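8 October 2020

Seit ein paar Tagen habe ich neue Finger für die beiden Arme, und ich möchte aufschreiben, was ich bis jetzt gelernt habe. Bestellt habe ich sie bei Brotance, zusammen mit den Motoren von Sosmont. Meine alten Finger von Rirelley waren kürzer und breiter. Für Würfel und Becher waren sie sehr gut, für Stoff leider nicht.

## Der Stoff

Ich übe mit roter Sportkleidung auf einer grauen gepolsterten Fläche. Das ist schwieriger, als ich gedacht habe. Die Polsterung gibt nach, und wenn der Arm zu tief geht, drückt die Spitze den Stoff nur hinein. Mit den alten Fingern habe ich 20 Versuche gemacht und davon 7 geschafft. Mit den neuen spitzen Fingern waren es 9 von 20, also kein großer Sprung. Aber der Griff sitzt öfter dort, wo ich ihn haben will – am Rand und nicht mitten in der Falte.
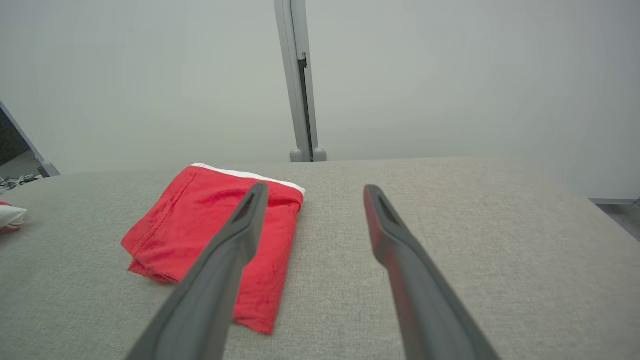 Am Handgelenk und von oben, am selben Platz:

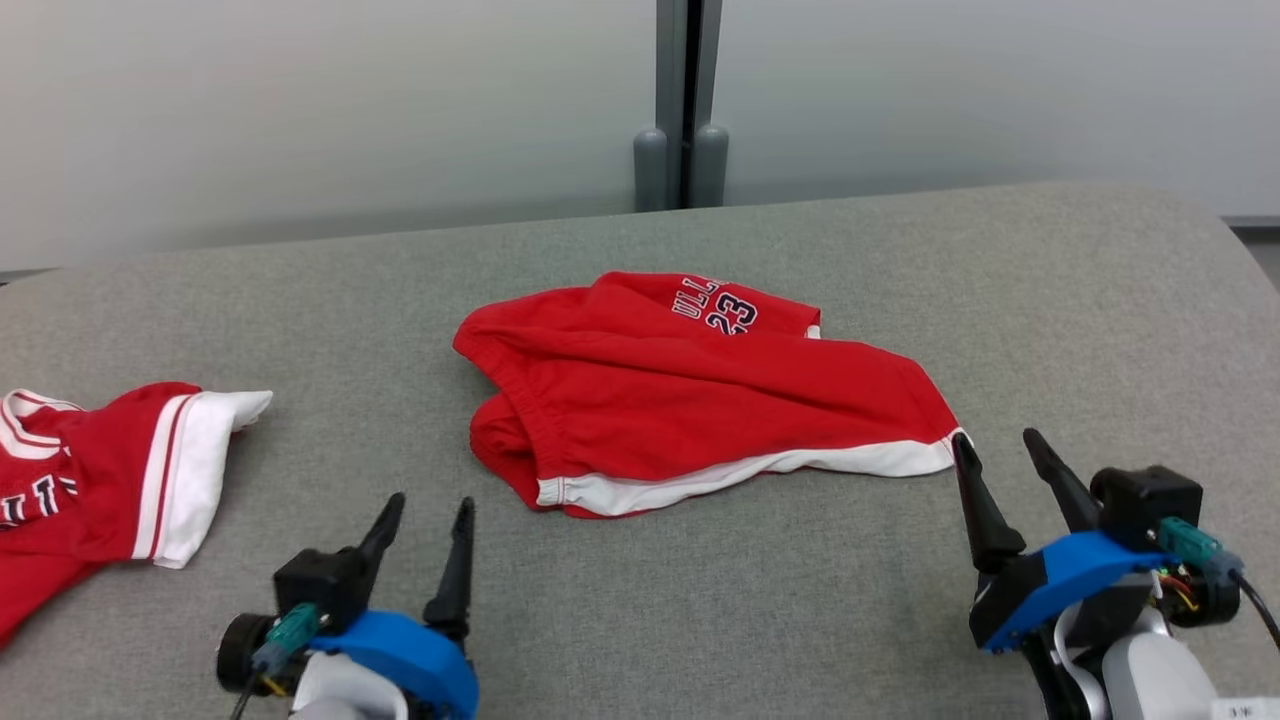
## Welche Kamera hilft mehr?

Zuerst wollte ich nur mit der Kamera am Handgelenk arbeiten. Man sieht damit die Spitzen und die Naht sehr genau, doch ein Finger verdeckt leicht den Stoff, den man greifen möchte. Die Kamera am Kopf zeigt beide Greifer und die Kleidung zusammen. Für den Abstand zum Stoff finde ich sie aber zu ungenau. Crisanto Layug hat mir geraten, beide Bilder nebeneinander auf den Monitor zu legen, und so mache ich es jetzt.

Beim Controller bleibe ich vorläufig bei dem von Galang. Die Schließkraft steht auf 82, darunter rutscht mir der Saum weg. Ob der Wert auch für dünneren Stoff passt, muss ich noch probieren.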